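4.2 Gripper comparison on garment folding

We compared two end effectors on the same pair of arms. The first is the stock Zisteck parallel gripper with flat jaw plates. The second is the Lokum gripper, which has the same stroke but narrower, rounded fingertips with a soft pad. All other parts of the setup were held fixed, including the arms, the rail, the camera at the head position and the controller gains. Changing from one gripper to the other took a short recalibration of the wrist offset and nothing else.

Each gripper was run on 40 folding trials. The garments were T-shirts and light knit tops from the Murkholm set, and each one was dropped onto the table by hand before the trial so that the starting shape differed. A trial counted as complete when the garment had been folded to a rectangle and placed on the stack. The operator could stop a trial if a cable caught on the fabric or if a jaw pressed into the table hard enough to trip the current limit.

Most failures came at the first grasp. A single layer of thin jersey lies nearly flush with the wood, and the jaws have to slide under it or pinch up a ridge. The flat plates did better on hems and corners, where there is an edge to close on. The padded tips did better in the middle of a garment, where they could gather a small ridge by friction. With the flat plates, 7 trials were lost at the first grasp, and in most of these the jaws closed on two layers when one was wanted. The padded tips rarely took two layers but tended to let go during the pull.

Pull force was the second difference. In our folding routine one arm holds the fabric down while the other draws a corner outward to take out slack before the fold (Figure 4). The holding arm does not need to grip at all at this step, and a finger pressed on the cloth is enough. The pulling arm does need to grip, and the padded tips slipped on smooth fabric when the corner was drawn out at full speed.
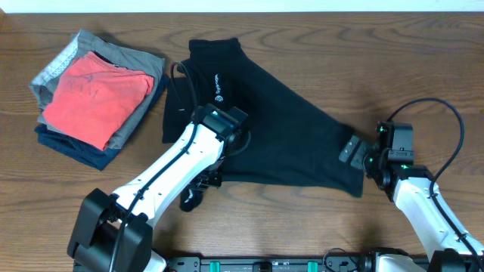

Figure 4. Tensioning step on a black shirt. The left arm presses the fabric to the table and the right arm pulls a corner.

Lowering the pull speed fixed most of the slips but made each trial longer. We kept the lower speed for the padded tips only, so the completion times for the two grippers should not be compared directly. The completion counts can be. The flat plates finished 32 of their trials, and we used them for all the later experiments.

A mixed setup, with padded tips on the left arm and flat plates on the right, was suggested by Shengli Liao. We tried it briefly with the Yan controller – the results looked good on corners, but the left and right wrists then needed separate offsets, and we did not run a full set of trials.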